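Laundry day at the Foley house, in pictures

Posted 8 Jun 2022

Quick one, no time to write it up properly. Most of the photos are still on the other computer, will add when I get to it. Notes for all of them anyway, since I wrote them on the back of an envelope and will lose the envelope.

The floor. Marble tile, pale. Came with the house. Cold in winter, perfect in June, kids would live on it if you let them. Shows every crumb. I sweep, I sweep again. Had a quote for carpet, 2,000 just for the front room and 3,000 with the hall. No thank you. Rug maybe.

The chairs. Folding ones, from Skolter, bought a pair for the in-laws visit and they never got folded up again. Padded seat, padded back, wipes clean, which matters here. The other one lives in the hall and holds coats. Would buy again. Would buy in a darker frame next time, the white gets scuffed.

The laundry baskets. We own 2 and I can only ever find one. Gray plastic, goes with nothing, has been dropped down the stairs and survived. Capacity is whatever you can balance on top. System is: darks, lights, and the pile I havent decided about. Third pile is the biggest.

Line outside. 48 pegs when I bought them, dont ask me now. Bedow brand, the springs are good. Hung sheets first thing, shirts after. Plaid ones I do inside out so they dont fade, no idea if that works, my mother did it.

Ironing corner. Zokavik board, wobbly since day one. Folded a bit of cardboard under the foot. Iron is older than the marriage. Only do collars and school things, everything else gets smoothed with the flat of the hand and put away quick.

Front room, middle of it all. Sorting happens wherever theres floor, playing happens on whatevers left.

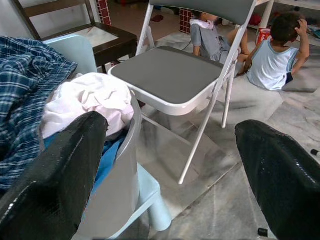
Folding chair, laundry, two kids on the tile. Plaid shirt still in a heap.

Airing cupboard. Towels on the bottom, bedding up top, one shelf of odd pillowcases with no matching anything. Cleared it out last month and it filled itself back up. If anyone wants single pillowcases, say so, free to a good home.

Sock box. Shoe box really. Singles go in, a few come out. Gave up pairing the little white ones, they all go on feet the same.

More to come when I find the cable. Gil-soo, the answer on the floor is keep it, dont cover it, just get a decent mop. Also you still have my drying rack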